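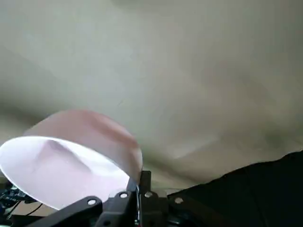
Keeping bowls and little bottles tidy on a craft table?

Asked by Kristóf Takács, 13 January 2022

I've covered my big table with brown paper and I'm forever shuffling bowls, small white bottles and a silver case to find a clear patch. The table's a Javow, 90 cm deep, so the back half is a dumping ground. Where do you all put the small stuff?

Cillian Foley
Give the little things one home and be strict about it! I keep mine in the case, which lives open at the front left corner.

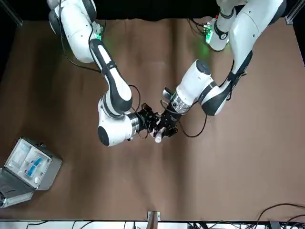
Anything I haven't touched since April goes in the cupboard, and I really do stick to that (mostly). My thin bowls go on top of the pile or they get squashed.

Filska70
Get a tray. Mine was from a charity shop. Lift it off, wipe down, put it back, job done.

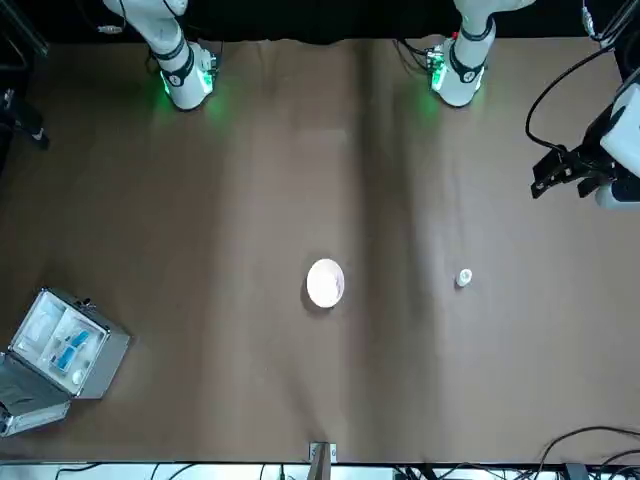 Should the case stay open while I'm working?
Leave it open if you're in and out of it all the time, and shut it when you pack up – otherwise it fills with dust and bits of thread. Mine did, and it took me ages with an old toothbrush.

Lysenko
following, mine's just as bad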